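Mail merge to PDF: one file per person instead of one enormous one?
Posted in Office & Documents by Sheehan

Hello all, long-time lurker, first time I've needed to ask something myself.

I do the paperwork for a small evening-class outfit and every December I send out a letter to everyone on the books telling them what they've paid, what they owe and which classes they're down for next term. There are 400 people on the list. The list lives in a spreadsheet and the letter is a Writer document with the merge fields dropped in (name, address, balance, class, a couple of others). So far so good, the merge itself works and I've been doing it that way for years. Up to now I've printed the lot, stuffed envelopes and posted them.

This year I'd like to email them, which means I want one PDF per person, named after the person, so that Mrs Whoever gets her letter and no one else's. What I get is one gigantic PDF with every letter in it one after the other. I can split it by hand in a PDF viewer by printing page ranges, and I did the first 20 like that on Tuesday night before I lost the will to carry on. It's also made worse by the fact that some letters run to two pages if the person is down for lots of classes, so I can't just say "every page is a letter".

What I've tried so far:

The mail merge wizard, all the way through to the end. It offers to save as individual documents, and that does give me separate files, but they come out as the document name with a number stuck on the end. Letter0, Letter1, Letter2 and so on. Fine for counting but useless for knowing whose is whose, and they're ODT files as well, so I'd still have to turn each one into a PDF.

Exporting the merged document to PDF and then running it through a splitter my nephew recommended called Tatutitz. It splits every page, full stop. I couldn't find a setting for anything cleverer.

Recording a macro. I got as far as recording myself opening the print dialogue, and when I played it back it opened the print dialogue. Then it sat there.
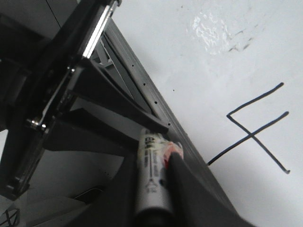

Grey finger plate, black mechanism and the silver rail.

I'm on a fairly elderly laptop, with a slightly out-of-date version of the office suite, but I'm happy to update if that's the answer. I would rather not pay for anything. I can follow instructions if they're written out but I'm not a programmer, so please don't just say "script it" and leave! I have looked through the older threads on here and the nearest one is somebody asking the same thing who then replied to themselves saying "sorted it, thanks" without saying how, which made me want to throw the laptop in the pond.

Other possibly useful bits: the spreadsheet has a column with a membership number in it, which is unique. Names aren't unique, we have two Margarets with the same surname. Some addresses have commas in them. Some names have apostrophes and one has an accent on it.

Thanks in advance for any help, even if it's only "can't be done".

Cenel

Can't you just use the print to file option? Mine has it in the print box. Pick PDF and it does it.

(Edit: reread your post, you've got that already, it's the splitting you're after. Not sure then. I used to have a program that split on bookmarks, can't remember what it was called and it was on my old machine. Might be worth searching for "split by bookmark". You'd need bookmarks in it though and I don't know how you'd get those from a merge. Maybe put the name in as a heading? Headings turn into bookmarks if you tick the box when exporting.)

Aroha Rutherford

Right, this one can definitely be done, and without paying for anything or writing code, so step away from the pond. I did almost exactly this for a choir mailing and went round in the same circles you have, so I'll write out what I ended up doing and you can skip whatever you already know.

The bit that's easy to miss is that there are two ways into mail merge in Writer. There's the wizard, which everybody uses as it's the one with the friendly pages and the Next button, and there's the plainer route, where you open your letter with the fields in it and simply press print. It asks if you want to print a form letter. Say yes, and you get a different box altogether, with your list of records at the top and the output choices at the bottom. In that box you can choose File in place of Printer, then "save as individual documents", and there's a tick box for generating the file name from the database, with a drop-down next to it for the field. That's the one you want! Depending how old your version is, the file format drop-down is in there too, and if you're lucky it has PDF in it. On my old laptop it didn't, on the newer one it did, so I'd update first and save yourself a step.

So, in order:

Make a copy of the spreadsheet and work on the copy. I'm sure you would anyway, but I didn't the first time and sorted one column without the others, and I don't want to talk about it.

In the copy, add a new column at the end and call it filename. One word, no spaces, no capitals if you can help it. In the first row under the heading put a formula that joins the surname to the membership number with a hyphen between. If the surname is in column B and the number is in column A, it's =B2&"-"&A2 and then you drag it down to the bottom. That sorts out your two Margarets, as their numbers are different.

Now the apostrophes. They're usually all right in a file name but I've had them cause trouble when attaching things later on, so I take them out with SUBSTITUTE. It looks like =SUBSTITUTE(B2;"'";"")&"-"&A2 and yes, those are semicolons. If yours complains, try commas instead, it depends on how your settings are set up. The accent you can leave alone. Slashes are the really nasty ones, so if anybody's got a slash in their surname box (we had "Smith/Jones" for a couple sharing a membership) change it by hand.

The commas in the addresses don't matter at all as long as you stay in a proper spreadsheet file. It's only if you save as CSV that they start causing mischief.
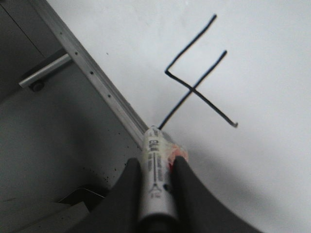 Marker lines on the white board.

Save the spreadsheet and close it. Properly close it, the merge can get in a huff if it's open in another window. Then open your letter, press F4 (or Ctrl+Shift+F4 on newer versions) to see the data sources, and check that your new filename column is showing at the far right. If it isn't, the letter is still looking at the original spreadsheet and not your copy. Edit, Exchange Database, pick the new one. You may have to register it first, which is under File, New, Database, then connect to an existing database, choose Spreadsheet, point it at the copy and let it register. It'll ask you to save a little database file. Put it in the same folder as everything else and forget about it.

Then press print, say yes to the form letter question, and don't do the whole list on the first go. There's a From and To box for the records. Put in 1 to 5 and see what you get. Choose File, tick the individual documents option, tick the file name option, pick filename from the drop-down, choose a new empty folder for it all to land in, set PDF if it's offered, and OK.

Open all five and look at them. Check one that runs on to the second page if there's one among them (if not, pick a couple of records further down the list). Each letter should be its own file however many pages it has, so your two-page problem simply goes away.

If PDF isn't in the list and you can't update for some reason, let it make ODT files and convert them in one go afterwards. You can do it from a command line and it's one line, so it hardly counts as programming. Close the office suite completely, open a terminal or command prompt in the folder with the letters in, and type:

soffice --headless --convert-to pdf *.odt

On Windows you may need to give it the full path to soffice in quotation marks, and it can be sniffy about the star, in which case shout and I'll dig out the version I used. It will look as though nothing's happening for a while. Leave it be.

One more thing, on the emailing. Please do a test run to yourself first! The wizard can send emails straight from the merge and I've never got on with it. I got to the end and had sent one person two copies and another person none. I ended up attaching them from my email program in batches, which was dull but I could see what was going where. Some providers also get twitchy if you fire off a great lot at once and will block you for the rest of the day, so have a look at what your limit is before you start.

And as these have people's balances in them, have a quick read of the file name against the address each time. Tedious, I know. I did it with the radio on.

Sheehan

Aroha, you absolute marvel. I had no idea about the second box, I've been pressing Next on that wizard for years. Updated this morning, PDF was in the list, and the first five came out perfectly with the right names on. Needed commas in the formula, not semicolons, exactly as you said it might.

I did have to do the register-the-database bit as it was still hanging on to the old spreadsheet. One small thing for anyone else following along: I'd left a blank row in the middle of the list from when somebody left, and that came out as a file called just "-" with a letter to no one. Deleted the row, ran it again, fine.

Cenel, thank you too, I hadn't known that about headings and bookmarks and I might use it for the class handbook.

Isness

Same problem here with labels and not letters. Does the print route work for those or is it only for form letters?

Aroha Rutherford

Isness, it'll merge labels all right but you don't really want one file each for those, do you? If it's the sheet repeating the same person down the page, you've probably lost the "next record" field between the labels. Start a new thread and say which label layout you picked, and I'll have a look after tea.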